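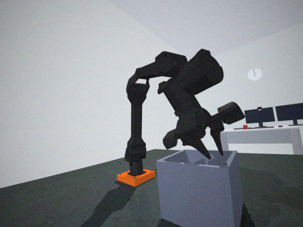

Izmir, May

So I finished the new Elif Naz Coşkun mystery at two in the morning and I have been useless all day. Worth it! I put a hold on the ebook back in the winter, I was number 203 in line, and then it landed on my tablet while I was making soup. The soup did not go well.

If you haven't read her, the books follow Volkan Karaca, a retired harbor pilot who keeps getting pulled into other people's trouble in a little ferry town called Wokis. This one starts with a missing ledger from 1417 (yes, the year, it's that kind of book) and a bookseller who won't say who sold it to him. I guessed the sister by page 60 and I was completely wrong. I'm still a bit mad about the aunt, though. She gets one great scene on the ferry and then she's just gone for half the story.

My library moved its ebooks over to Funo last month, and I like it more than I expected to. The font gets big enough for my tired eyes, and it kept my place when I switched to my phone on the bus. The only thing I miss is being able to see my old loans, which seem to have vanished in the move.

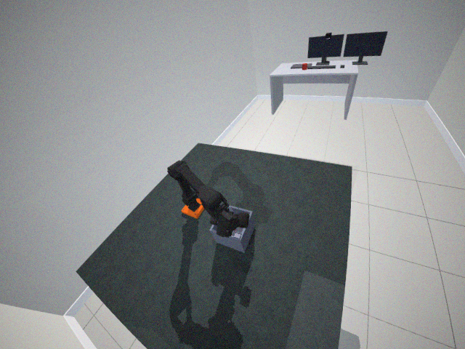 What I'm reading next

Clustine, which my sister has been pushing on me since forever. It's over 1000 pages and she says the first part is slow, so I'm going to try it on paper and keep it by the bed. If I give up, please don't tell her.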